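MEDIA RELEASE – for use from June

Mokitz opens tub-and-shed sorting service, asks locals to bring out the odds and ends

Mokitz, the household reuse shop on Sterna Lane, will start taking mixed tubs of shed, laundry and garden bits from this month. No sorting needed first. Bring it as it is.

The service is called Nulia. It runs out of the old Vaněk hardware building, built 1970, which Mokitz took over last winter and has been painting ever since. Loading bay round the back, doors open 9 am, closed over lunch.

Most households have the tub. Under the sink, or in the corner of the garage, where the trowel ends up with the scrubbing brush and the thing that came with the hose. People don't want to throw it out and they don't want to go through it either. So it sits there, and then they buy another trowel.

"My own mother had two of these tubs and couldn't tell you what was in either one," said Janka Jelínek, manager at Mokitz. "Brushes mostly, as it happens. Perfectly good brushes. We sold them the same week."

How it works:

Bring the tub, bucket or box to the loading bay. Staff tip it into one of the big grey sorting bins and go through it piece by piece. Brushes go one way, hand tools another, sponges and anything worn out in a third lot. Usable items get a wash and a price sticker and go on the shelves up front. You get your container back if you want it, just say so when you drop off.

Items go through one bin at a time so nobody's things get mixed up before they've been looked at. If something turns up that you didn't mean to give away – a ring, a key, grandad's good pocket knife – it goes in the drawer at the front desk with your name on it.

What we'd like: hand trowels and forks, scrubbing brushes, dustpans, pegs, plant labels, small pots, watering can roses, unopened sponges and cloths. Colour doesn't matter, a bit of dirt doesnt matter.

What we can't take: paint, weed killer, bleach, anything with a motor, broken glass, syringes. Council depot for those please. 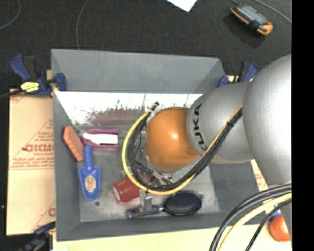 Plastic hand tools are the ones Mokitz is shortest on. Metal trowels come in all year, but the light plastic ones that suit kids and community gardens go off the shelf faster than they arrive. The school garden program has asked for as many as can be found before spring planting, and those will be set aside at no charge.

A trial of the service ran over the autumn with neighbours from the surrounding streets. 2437 items were sorted and put back on sale, by the shop's own tally. Kvido Doležal, who runs the sorting room, said the trial changed the layout more than once.

"Deep bins, that was the main thing. We started on flat tables and stuff rolled off onto the floor all day," Mr Doležal said. "Now you tip it in and it stays put. The bins get knocked about a bit, they're scuffed already, doesn't bother us."

He said the trial also settled what to do with half-used sponges. They get cut down and used for cleaning pots in the wash area, then binned.

Prices on the shelves start at 2 dollars. Money raised goes to rent, hot water and fixing the roof over the back stairs, in that order.

Parking on Sterna Lane is tight in the mornings, use the bay if you're unloading. Ring ahead if you have more than a car load and someone will come out with a trolly.

Media contact: Janka Jelínek, Mokitz, front desk, after 9 am. Interviews in the sorting room by arrangement, closed shoes please.

ENDS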